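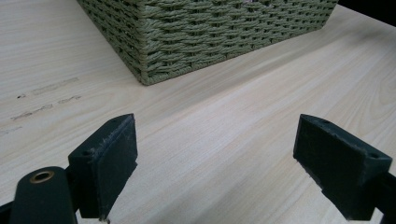

Checked and written up by Nokuthula Mtshali, Makhubela collection room
March 15, 2022

Hand-held gripper, pre-session checklist with comments

Hello all, and thank you for your patience while I got this typed up. I've kept Trevor's old headings so nobody has to relearn the sheet, and I've put my remarks under each line. Please read them before you pick up the tool!

1. Finger pads seated and facing each other -- OK
Both sit square across the gap. Push each one gently with your thumb and it shouldn't rock.

2. Pad surfaces -- OK WITH NOTE
Worn and scuffed, with chipping along the edges of the right pad and some fraying along the top of the left one. I'm happy to run with these for now, but if the fraying gets any longer, stop and tell Rainer, who keeps the spare pads (top drawer, the one that sticks). Please don't trim it with scissors, as we did once in the Pokden room and ended up with two pads that no longer matched.

3. Brass bushings at the finger arms -- OK
Open and close the tool 6 times, slowly, and listen. A dry squeak means a drop of oil and a good wipe afterward.

4. Loose fibers and crumbs -- ATTENTION
Look at the very tips, where bits like to cling. A speck there shows up in every example of the session, and then Afshin has to sit and decide what to do with all of them.
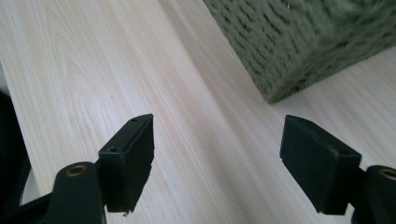
Item 4: pale speck at the bottom tip of the left finger.

5. Table surface -- OK WITH NOTE
Faint gray marks on the left side of the wood. I'd like them off before the next long run, so a soft damp cloth, please, and let it dry fully.

6. Basket position -- OK
Green basket flat on the table, well clear of your wrist as you reach. Move it between examples as the task card tells you, and say out loud when you do, so your partner can note it.

7. Operator comfort -- OK
Break after every 19 examples, even if you feel fine. Ayanda's wrist was sore for days in the Kurnadow round, and I'd much rather have fewer examples and happy hands.

8. Storage space -- FAIL
The drive was nearly full at the 506 mark. Afshin is swapping it. No recording until he has signed here.

Next check is due after 4 sessions, or sooner if someone drops the tool -- and do tell me if you drop it, I won't be cross.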